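Household Economics 101, Session 11
The Home as Pantry: Keeping Food Before Refrigeration
Notes by Stepan Dmytriv, 07/03/2024

Welcome back, everyone, and thank you for the lovely questions last time (I am still chewing on the one about salt prices!). Today we turn to winter squash and pumpkins, which were among the easiest foods for an ordinary family to keep.

A sound pumpkin wants a cool, dry spot with some air moving past it. Cure it in a warm place first so the skin toughens, and leave the stem on, as a broken stem lets rot in. Cellars were often too damp, so many households used a bedroom or the front parlor instead. In the Gratden letters you will meet Mrs. Yurchenko, who kept 43 squash upstairs and grumbled about stepping over them until May.

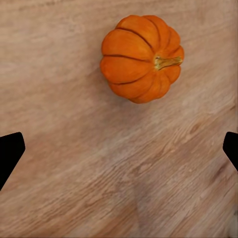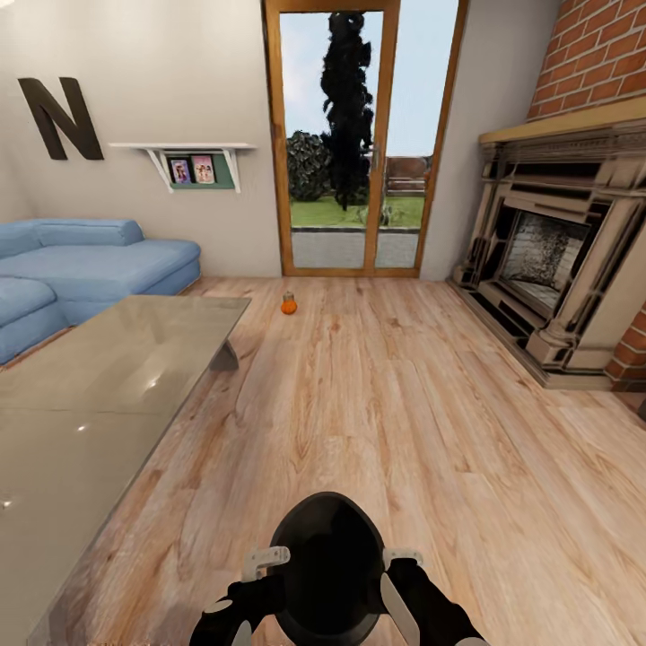 Fig. 3. A pumpkin seen from overhead (first picture); a living room with a plank floor and glazed double door (second picture).

Do think about rooms as you read. A parlor heated only on Sundays stayed cool all week, and once families began heating the whole house, that storage was quietly lost. The Flendholm survey has a good chapter on this, though the author does wander a bit, and I say that as a fellow wanderer.

For next week: Gratden letters, numbers 11 to 29, and one page on where your own family keeps its onions.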